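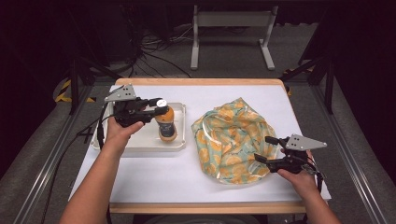 The bottle in its tray, the orange-print bag or cloth beside it.

Search stories
Reading time: 2 min

Sundside

The ad said the tonic came from a spring at Irkine, 4000 feet up, and that one capful before bed would take years off a person. I have been to Irkine. There's a gas station and a feed store, and if there's a spring, it keeps to itself.

My sister bought it anyway. She paid 51 dollars and they threw in the bag, all oranges on pale green, so she felt she had come out ahead.

"It's the color of tea," I said.

"It's the color of apricots," she said. "Read the card."

The card was from a company called Drovero, which also sold a foot cream. It said to keep the bottle upright and out of the sun. It said Sundside was not a medicine, in smaller letters than the rest.

She stood it in the white tray, where she used to keep her keys, and dropped the bag next to it in a heap. For 6 nights she took her capful. Each morning in July I came down and looked at her over my coffee, and she looked back at me, waiting.

"Well?" she said.

"You look rested."

"I slept terribly."

On the seventh night I couldn't sleep either. I went down at 2, unscrewed the white cap and smelled it. Peaches, maybe. Floor polish, maybe. I took a capful, then stood there feeling like a fool, listening to the refrigerator.

In the morning she held the bottle to the window for a long time.

"It's gone down," she said.

"They evaporate," I told her, and buttered my toast.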